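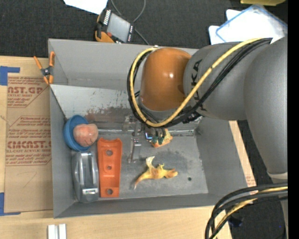
Catrin Price asked, after reading the first issue of this guide, whether a metal bin with sloping sides can be set straight on a wooden tabletop or needs a mat under it. A mat is optional. The steps below apply in both cases.

4. Setting up the open bin

4.1 Placing the bin

1. Clear the tabletop and wipe it with a dry cloth. Grit under a metal base will score the wood.
2. Lift the bin with two people, one at each end. Do not drag it.
3. Set the bin down so that the whole base rests on the table. No part of the base may overhang.
4. Press down on each corner of the rim in turn. If the bin rocks, fit one of the thin Bimex shims from the accessory bag under the high corner and test again.
5. If a mat is used, trim it to the outline of the base. A mat that shows past the base will catch on sleeves and cloths.

Caution: The rim may have sharp spots at the corners. Wear gloves when lifting.

4.2 Checking the inside surfaces

1. Run a gloved hand down each sloping wall from the rim to the floor of the bin. Mark any burr with chalk and file it flat before use.
2. Look over the lower part of each wall, where items slide to a stop. Scratches and dark scuffs in this area are normal wear and need no treatment.
3. Rub any reddish-brown stain with a white cloth. If color comes off on the cloth, treat the spot as described in 4.4.

4.3 Loading small items

1. Lower items to the floor of the bin by hand. Do not drop them from the rim.
2. Keep the total load at or below 15 kg.
3. Place small toys and other light plastic pieces on the floor of the bin, clear of the slopes. Pieces left on a slope will slide and may end up under others.
4. Leave the top 11 cm of the bin free.

Note: Mixed loads of plastic and metal are allowed, but the metal pieces go in first.

Vicente Ocampo reports that tall, narrow pieces tip over when the bin is less than a quarter full. Lay such pieces on their sides.

4.4 Cleaning

1. Empty the bin completely.
2. Vacuum the floor of the bin and the seams where the walls meet it.
3. Wash with warm water and a mild soap. Rinse and dry at once.
4. For a stain that rubs off, use a fine pad with Leketel paste. Work along the slope, top to bottom, using light pressure.
5. Wipe off all paste before reloading.

Caution: Do not use steel wool or chlorine cleaners on any inside surface.

Note: Cover carpet next to the table before washing. Rinse water runs off the table edge.

4.5 Inspection interval

Repeat 4.2 after every 2000 loads. At 3200 loads, also remove any shims, check them for crushing and replace them as a set.

Spare shims and mats are listed in section 7.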